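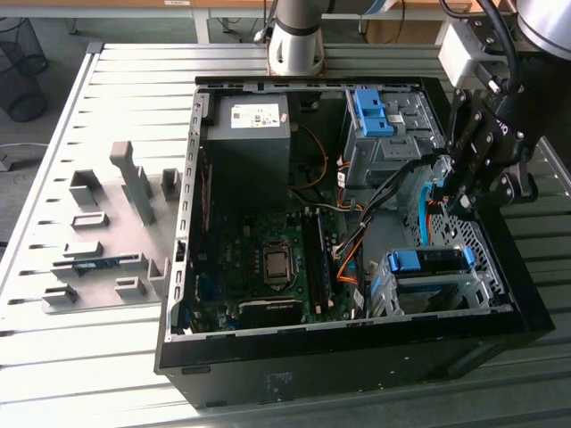 Page 1 of 4

Old office tower, side panel off, lying on the worktable. I want to take this one apart slowly and write down what I learn. Thread for people who have never opened a computer and are a little afraid of it.

It came from the Clestlow office sale. I paid 8 dollars. Amber Greenwood says I paid too much, but she also asked if she can have the power supply.

The processor has no cooler on it, you look directly at the metal lid. Please don't touch the lid with your fingers. If there is old paste, a soft cloth and alcohol are enough. I did use kitchen paper one time and I was picking the small fibers for an hour.

Before anything else I look at the cables. Orange one, light blue one, a bunch of black ones going over the board. I write on a piece of tape where each end goes. In October I took apart a Laitinen machine and trusted my memory. It was a mistake.

Blue plastic in this kind of case means "put your hand here." The drive carriers have blue handles and the cage for the optical drive has a blue latch. I like this very much. You can learn half of the machine only from the color.
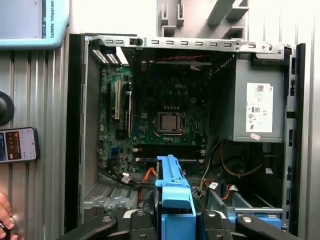 Step 2: the drive carrier and the board

Hold the blue carrier by its handle and pull straight. If it doesn't want to move, stop and look for a cable which is still connected.

It's a Dell board, the logo is printed above the processor. The memory slots are empty, so I will need to buy some. Rakmont has used sticks but I don't know yet which size is right for this board. If somebody knows, please write to me.

Next post is the power supply. Amber, you must wait.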